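Foro de madera y chapas – Compra y suministro

Arce duro o arce blando para frentes de cocina: ¿merece la pena la diferencia?

Publicado por tornillo_flojo

Buenas tardes a todos. Primero pido disculpas por mi español, que no es mi lengua materna, pero intento escribir con cuidado.

Tengo un taller pequeño en Flurthorpe y hago sobre todo muebles de cocina. Hasta ahora he trabajado casi siempre con roble y con fresno. Un cliente me ha pedido 52 frentes de cajón y de puerta en arce, con acabado natural, sin tinte. El almacén Cornport, que es donde compro normalmente, me ofrece arce duro y arce blando. La diferencia de precio es bastante grande para mí, porque el pedido es de una sola vez y tengo que pagarlo por adelantado.

He leído que el arce blando se trabaja mejor y desgasta menos las cuchillas, pero que tiene más variación de color. También he leído lo contrario. El cliente quiere un color lo más claro posible y es una persona exigente con los detalles. Los frentes son de marco y panel, con el panel chapado y el marco macizo de 20 milímetros.

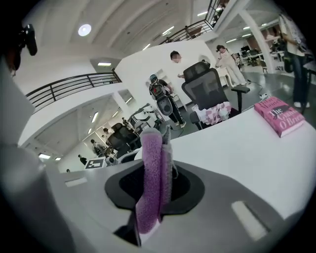
¿Se puede mezclar marco de arce blando con panel de chapa de arce duro sin que se note?
Depende de la selección de las tablas y del barniz. Con barniz al agua el tono queda parecido si se escogen tablas sin vetas grises; con barniz al disolvente la madera amarillea y la diferencia se ve más.

Lo anterior me lo contestaron en el mostrador de Cornport cuando pregunté, y lo copio porque quiero saber si ustedes tienen la misma experiencia. Me preocupa también cómo envejece cada uno, ya que la cocina tiene una ventana grande orientada al sur.

Muchas gracias por su tiempo.

Respuesta de virutas_y_cola

Hola. Yo he usado los dos, y te cuento lo que me ha pasado a mí, que no es una regla general.

El nombre "arce blando" confunde. No es una sola especie: en la misma pila puede venir arce rojo y arce plateado, y el plateado es bastante más ligero y se marca antes con un golpe. Para un marco de puerta no me parece un problema. Para una encimera o un peldaño yo no lo pondría. Pregunta en el almacén qué especie te venden; si no lo saben, pide ver las tablas antes de pagar.

Sobre el color: el arce duro de primera selección, solo albura, es más uniforme. El blando trae con frecuencia manchas grises o marrones y hay que comprar de más. En mi último trabajo con arce blando calculé un 40 por ciento de desperdicio, y me hizo falta casi todo. Si haces esta cuenta, la diferencia de precio ya no es tan grande como en la tarifa.

Sobre el mecanizado, es verdad que el duro se quema con facilidad. Hay que mover la pieza sin pararse en la fresa y tener las cuchillas recién afiladas. Yo doy la última pasada muy fina – medio milímetro o menos – y así lijo poco.

En cuanto a la ventana al sur, los dos amarillean con la luz. Un barniz al agua con filtro ultravioleta retrasa el cambio, pero no lo evita. Yo se lo diría al cliente por escrito y le daría una muestra barnizada para que la deje unas semanas junto a la ventana.
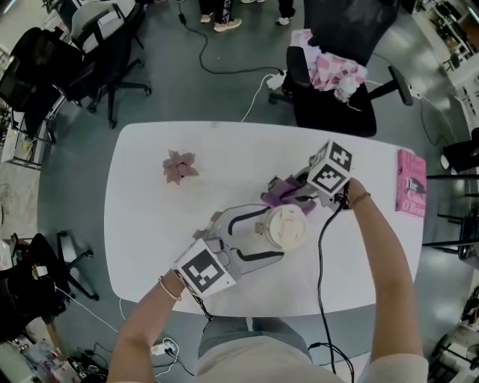

Dos pinzas de mano sobre una mesa blanca.

Y una cosa más: no mezcles lotes. Si te faltan dos tablas en febrero y las compras en abril, es probable que el tono no sea el mismo.

Respuesta de canto_rodado

Arce duro y no le des más vueltas. El cliente exigente siempre encuentra la mancha.

Respuesta de listón3108

Estoy de acuerdo en parte con las respuestas anteriores, pero hay otra posibilidad. La chapa Billar de arce viene en hojas numeradas y del mismo tronco, así que puedes resolver todos los paneles con un tono seguido. Después eliges el macizo del marco con una hoja de chapa en la mano, comparando a la luz del día. A mí me funcionó con arce blando, y cambié de almacén para eso: en Humphreys me dejaron apartar las tablas una por una. El pedido mínimo era de 300 euros.

Revisa la humedad cuando lleguen las tablas. Las mías las dejé apiladas con listones entre ellas dentro del taller antes de cortar nada, y aun así una se torció al abrirla por la mitad.

Para el lijado, no subas mucho el grano si vas a usar barniz al agua. Yo termino en 180, levanto la fibra con un paño húmedo y paso otra vez la misma lija a mano, con poca presión.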